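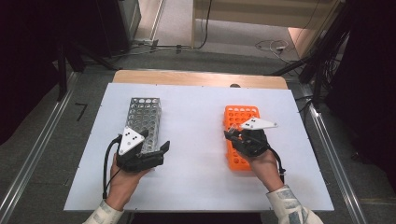

The crown for the lower left first molar came back from Skurkside at ten past eight, in a box the size of a matchbox, and Li-hua Tseng entered it in the book as received. The book had a column for fit, a column for shade and a column for remarks. The remarks column had been empty since the practice changed laboratories. She carried the box through to the back room and looked for somewhere to put it. On the white board on the table were two racks for test tubes, a silver metal one punched with rows of round holes and an orange plastic one, and she set the box down on the shelf by the door instead and went to find the model.

The model was in drawer 87. It was a full lower arch in yellow stone, patient Whitfield, D., with a die that lifted out on a brass pin. She seated the crown on the die and held it to the window. The margin was closed all the way round. She tried it with the probe and the probe did not catch. Contact with the tooth in front was tight. Contact with the tooth behind was correct. She took a strip of articulating paper, 40 microns, closed the upper model on the lower and opened it again. There were three blue marks where there should have been three blue marks.

"It fits," she said.

Necati Kaplan was writing up the previous day's notes and did not turn round. "On the model."

"On the model."

"Then we'll see."

Desmond Whitfield arrived early and sat with his coat on. He had broken the tooth on a date stone in May and had worn a temporary crown ever since, through two cancelled appointments, both his. He had been told the temporary would last a few weeks. When Kaplan took it off, it came away in one piece, and the cement beneath it had to be cleared with a hand scaler and then pumice. The preparation was sound. The gum on the cheek side had grown over the margin by less than a millimetre.

Kaplan placed the new crown and pressed. It stopped short.

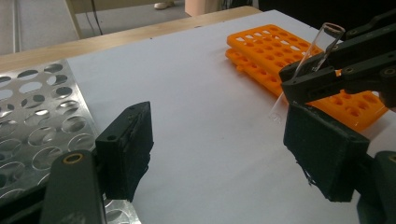

He removed it and looked at the inside under the loupes, then put it back and pressed again. It stopped at the same height. Whitfield, who could not speak, raised one finger from the armrest and lowered it.

"The tooth behind has moved forward," Kaplan said. "It leans into a gap if you leave one. The temporary was a little small on that side."

Li-hua passed him the floss before he asked. It would not go through. He marked the back contact, adjusted it with a fine rubber wheel, rinsed it and tried it in. He did this four times. On the fifth the crown went down with a small click that all three of them heard, and the floss passed with some resistance, as it should.

The gum was moved aside with cord. The crown was cemented and held, the excess cleared, the bite checked with the same blue paper. Whitfield closed, slid left, slid right. Kaplan polished one mark and left the others.

"How does it feel?"

"Like a tooth," Whitfield said. He ran his tongue over it. "A bit like somebody else's."

"Give it a week."

At the desk he paid the balance and asked whether he could keep the temporary. Pui-shan Lam put it in an envelope and wrote the tooth number on the front. He put the envelope in the inside pocket of his coat, where he kept his bus pass.

Li-hua returned the model to drawer 87 and opened the book. Under fit she wrote yes. Under shade she wrote A3. She held the pen over the third column for a while, then wrote: adjusted distal contact, tooth had drifted - not the lab.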